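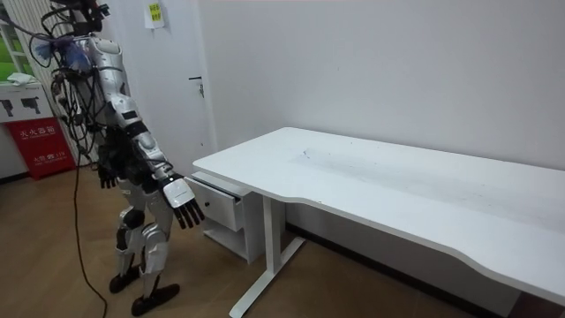
Moving the Lending Library: What Members Need to Know
Aug 13, 2019

The Emlow tool and household lending library is leaving Barajas Street. The lease runs out at the end of next month and the owner wants the ground floor back for his own business. We have signed for the former shoe shop on Mornside Road, next to the laundromat. It is a little smaller than what we have now, but it is all on one level and it has a proper loading door at the back.

This item covers what is changing for borrowers, what is staying the same, and what we still have to sort out. Please read it before you call the desk. Heather Waaka has been answering the same handful of questions all week and would like to get back to cataloging.

When we close and when we open

Lending stops on the last Friday of this month. After that day nothing goes out, including items you have reserved. Returns will be accepted for one more week, at the side door only, in the evenings between five and seven. If you can bring things back earlier than that, please do. Every item that comes home before we start packing gets packed in its right place. Every item that comes home late has to be carried across town on its own and fitted in afterward.

We expect to be closed for two weeks. The new counter will open on a Saturday, and we will send the date as soon as the electrician has signed off. If you have a loan that would fall due during the closed period, the due date has been moved to the first full week after we reopen. You do not need to do anything. There will be no late fees for anything due in that stretch, and the computer has already been told so. If you get an automatic reminder anyway, ignore it.

Annual memberships will be extended by one month. This applies to everyone, including people who joined at the open day in March and people on the reduced rate.

What is coming with us

Most of the hand tools, all of the garden tools, the sewing machines, the carpet cleaner, the canning equipment, the folding tables and the party crates are coming. The long ladders are coming too, although we have not settled where they will hang. Jacinto Trujillo measured the back passage twice and got the same answer both times, and the answer is that the longest one will not go around the corner. It may have to live on brackets outside, under the canopy, with a chain.

The big table saw is not coming. It was borrowed twice last year and it takes up the floor space of four other things. It will be sold, and the money will go toward shelving. If you are interested, leave your name at the desk. Please don't make an offer to whoever happens to be holding the tape gun.

The paint shelf is not coming either. We have been taking in part-used cans for years and most of them are past saving. Hermenegildo Quintero has gone through them with a stir stick and kept the ones that are still good. These are on the cart inside the front door and they are free. White and off-white went on the first day. There is plenty of brown. Anything left on the cart at closing will go to the county drop-off.

The furniture shelf

We get asked a lot about the small furniture, so it gets its own section. For anyone who has not used it, we lend out side tables, nightstands, stools, a crib, two high chairs and a number of folding beds, mainly to people who have family staying or who have just moved and are waiting on a delivery. Loans are for up to 40 days, longer than for the tools, and they can be renewed once.

This part of the library will be smaller on Mornside Road. We simply do not have the depth. We will keep the folding beds, the high chairs, the crib, and pieces that one person can carry to a car without help. Anything heavier will be offered to members first and then to the thrift store.

If you are returning furniture before the move, please check the following at home.

Take everything out of the drawers. We have a shoebox of things that came back in drawers, including reading glasses, a passport (now returned to its owner), several phone chargers and one very nice fountain pen. If the pen is yours, describe it to Heather and you can have it. 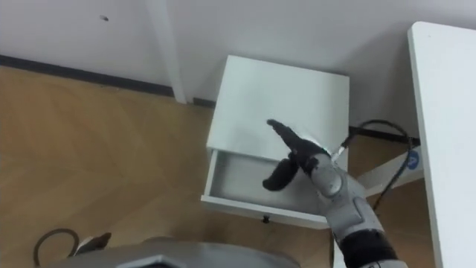
Leave the drawers in the piece and tape them shut with painter's tape. Packing tape takes the finish off. If a drawer sticks or has come off its runner, write that on a scrap of paper and put it inside. You will not be charged for it. Apolinar Villalobos does the repairs and he would much sooner know in advance than find out when the piece is already on the shelf with a tag on it.

Bring back any loose hardware in an envelope with your name on it. Half of our mystery screws arrived in somebody's coat pocket.

Wipe the piece down. A damp cloth is enough.

Reservations

All reservations for dates after the closing Friday have been canceled. We know that is a nuisance, especially for the carpet cleaner, which had a waiting list. Rather than carry the old list over and have half the people on it no longer want the thing, we are starting a fresh one. It opens the morning we reopen, at the counter and by phone at the same time. The number is staying the same.

There is one exception. Party crates for weddings and funerals will be lent through the closed period by arrangement. Call Güven Eren on the desk line and leave a message saying the date, how many people, and whether you need the urn. He checks messages at lunchtime. The crates are being kept in his garage on Nina Court until the new shelves are up, so pickup will be from there, and please do not block the neighbor's driveway.

Parking and getting there

The new place has two spaces at the back that are ours. Both are for loading and unloading only, with a limit of fifteen minutes. One is wide enough for a van. Street parking on Mornside Road is free after six and all day on weekends. During the week it is metered, and the meters take coins or cards.

The number 2 bus stops across the street. People coming from the east side will have a longer trip than before and we are sorry about that. We looked at a space over there and it had a flight of eleven steps to the door, which ruled it out for anyone returning a tiller.

The front door is level with the sidewalk. The restroom is large enough for a wheelchair and the door opens outward. There is a bell at the back door for people who are loading on their own and want a hand.

Help with the move

We have hired a truck for the heavy things and we have enough drivers. What we are short of is people to wrap and label in the week before. The work is done sitting down for the most part, and you can come for an hour. Boxes will be numbered by shelf, so if you can read a shelf tag and write the same number on a box, you can do it. Come to the side door and ask for Jacinto.

We also need the following:

Old blankets and moving pads, clean, that we can keep
Banana boxes with lids
A hand truck with good tires, for the loan of a few days (ours has a bent axle)
Rubber bands of any size

We do not need newspapers. Thank you to everyone who has already brought newspapers.

The new shelving goes in first, before anything is brought over, and that part needs people who are comfortable with a drill. The landlord has asked that nothing be fixed to the party wall on the laundromat side, so the tall units will stand in rows down the middle and be bolted to each other. Apolinar has drawn it out on graph paper and the drawing is taped up by the kettle if you want to see how it works. A few people have asked why the sewing machines are so far from the window. The radiator is under the window.

What we have not decided

Opening hours. We are open two evenings and Saturday mornings now. The laundromat is busy on Sunday afternoons and there is a case for being open while people are next door waiting for a dryer. It would mean giving up one of the evenings. There is a sheet at the counter where you can mark which you would prefer, and more than 40 members have done so. It will stay there until the last day of lending.

The repair evening. It will carry on, but possibly on a different night, and for the first month it will be small repairs only, lamps and toasters and the like. The workbench will not be wired until the second visit from the electrician.

The name on the sign. Several members still call us the Barajas Street library and will probably go on doing so. The sign will say Emlow Lending Library, with the hours underneath once we know what they are.

Keys

If you hold a key to the current building, hand it in to Heather by the closing Friday. There are five out and she has a list. New keys will be cut after the locks have been changed, and they will be signed for this time.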